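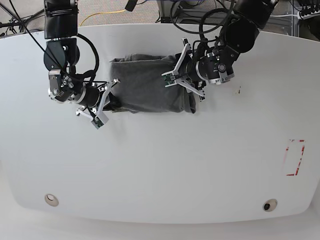
4. Cloth handling: working rules for the two-arm table

Read this section before powering the arms. The safety sheet on the wall says the cell is "collaborative". Treat that word as marketing until your own risk assessment backs it up.

4.1 Before a run

1. Clear the tabletop of everything except the cloth.
2. Check the cable loops on both arms through the full reach. A loop that looks fine at rest can still snag.
3. Look over the small circuit boards on the grippers. They sit close to the fabric.
4. Press the stop button and confirm that both arms stop. A green light on the screen is not a test.

4.2 During a run

5. Keep hands off the cloth while both grippers hold it. If it slips, stop the arms first.
6. Do not raise the grip force to cure a bad fold. It rarely does, and the Stumari default was set with a much heavier fabric.

CAUTION: Red tape on the table is a marking and nothing more. The controller does not know it exists.

NOTE: Sendska quotes 2790 cycles between finger inspections. We have not seen the test behind that figure - Keisha Ostrowski has asked twice. Inspect every 567 cycles until it turns up.

4.3 After a run

7. Support the cloth before opening the grippers.
8. Log every stop within 24 hours, including the ones you think were your own fault.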